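Unit 2: Clear Surfaces and Wall Junctions
Ollwood Short Course in Room Care and Fit-out

2.1 Scope

These notes cover the white worktop set against a white painted wall. The arrangement is common in small workrooms, laundries and craft rooms. It is cheap to set out and hard to judge by eye, so most of the unit deals with checking it.

2.2 Terms

Field: the open part of the worktop, where work is done.
Junction: the line along which worktop and wall meet.
Return: the short edge of a worktop that turns the corner at an end wall.

The junction is treated as a separate item on the check sheet. Do not enter a junction fault under either wall or worktop.

2.3 Colour and light

Two whites rarely match. The wall is usually matt and the worktop has some sheen, so the same lamp gives two different greys. With even light and no fixtures on the wall, the junction may be the only line the eye can use. When it is viewed from an angle it runs as a diagonal, and a fall in the worktop can't be judged from it. Use a level.

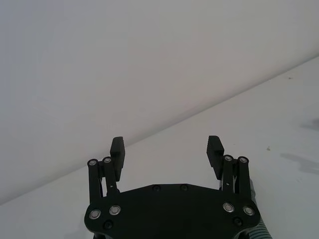

Fig. 2.1. White tabletop and plain wall; the junction runs on the diagonal.

Note how little there is on the wall to measure from. In a room of this kind, set a pencil mark 400 mm above the worktop at each end before starting, and take all heights from the two marks. Rub them out when the sheet is complete.

2.4 Cleaning order

Work from the wall down. Dust the wall dry, then wipe it with a damp cloth, then wipe the junction, then the field. Fold the cloth to a clean face before each stage. Grey smears along the junction are normally wall dust carried down by a wet cloth. Abrasive cream is not to be used on any white worktop; it dulls the sheen in patches which show up under side light.

Where the junction is sealed, inspect the bead for gaps and discolouration. A loose bead is cut out over its full length. Patching leaves a step that holds dirt.

2.5 Recording

Enter the room name, length of junction, condition of bead and any marks on the field. Lengths are in millimetres, with no comma: the long run in the Comham workroom is entered as 1753, though the drawing shows 1,753. The return there is 136.

2.6 Before next session

Read the Drumis sheet on sealants and complete one check sheet for a worktop at home or at work. Students without a suitable worktop may use the one in the Costache room.

Ollwood Short Courses | Contact the course office | © Ollwood | Revised 8 May 2026 | Back to top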